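Ticket 959 – Desktop at Grekovside branch shuts off without warning
Status: Open, waiting on requester
Opened by: Kianoush Babaei
Assigned to: Afshin Ghaffari
Priority: Normal (was High, lowered by assignee)

Kianoush Babaei wrote:
The front desk PC turns itself off two or three times a day. No blue screen, no message, it just goes black. I press the power button and it comes back. Cirklow loses whatever booking I was in the middle of. I called the Haven help line and was told it is a virus. Please send someone.

Afshin Ghaffari wrote:
I doubt it's a virus. A virus that politely turns the PC off and lets you turn it back on would be new to me. I ran a full scan remotely anyway so we can stop talking about it. Clean.

Event log shows Kernel-Power 41 each time, and all that entry says is that Windows didn't shut down properly. We knew that. No dump files. Can you write down the time of each shutdown and what was running?

Kianoush Babaei wrote:
10:20, Cirklow and email. 1:05, nothing, I was at lunch. 3:40, Cirklow. My manager says it must be the Cirklow update because it started the same week.

Afshin Ghaffari wrote:
It went off at 1:05 with nobody at it, so I'm not buying the update theory yet. Every branch got that update and I have one ticket. Still, I rolled Grekovside back to the previous version. Let's see.

Kianoush Babaei wrote:
Off again this morning, 9:50. Old version.

Afshin Ghaffari wrote:
Fine, that rules out the update as far as I'm concerned. Next guess is heat. I left a temperature logger running overnight and through the morning. Processor peaked at 46 C. That is nothing. I don't fully trust the sensor on this model, but it would have to be off by a mile.

Reto Eder wrote:
Jumping in from the hardware side. Swap the power supply. It's always the power supply.

Afshin Ghaffari wrote:
It was "always the power supply" on the last two as well, and one of those was a loose cord. But we have a spare 500 watt unit on the shelf, so okay. Arash is taking it over.

Arash Shojaei wrote:
Swapped. Reseated both power connectors and checked the front panel button for sticking. Ran memory test, four passes, no errors. Ran it under load for two hours with no shutdown. I wouldn't read much into that, two hours isn't a workday.

Kianoush Babaei wrote:
It went off at 3:15. So did the label printer. Is that important?

Afshin Ghaffari wrote:
Yes, very. Has the printer gone off before?

Kianoush Babaei wrote:
I think so. I thought it was sleeping.

Afshin Ghaffari wrote:
What are they both plugged into?

Kianoush Babaei wrote:
The Bhat power strip under the desk. The space heater is on it too, and the kettle when Jamshid Kazemi is in.

Afshin Ghaffari wrote:
Please move the PC and the printer to the wall outlet and throw the strip out. Heater and kettle don't go on any strip. A heater plus a kettle can pull over 2000 watts together. I'm not closing this until I see a full week without a 41 in the log – I've been sure about this one before.

Last update: 21 July 2021

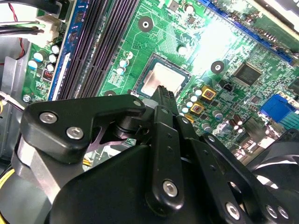 Attachment 1: open desktop case, CPU socket and memory slots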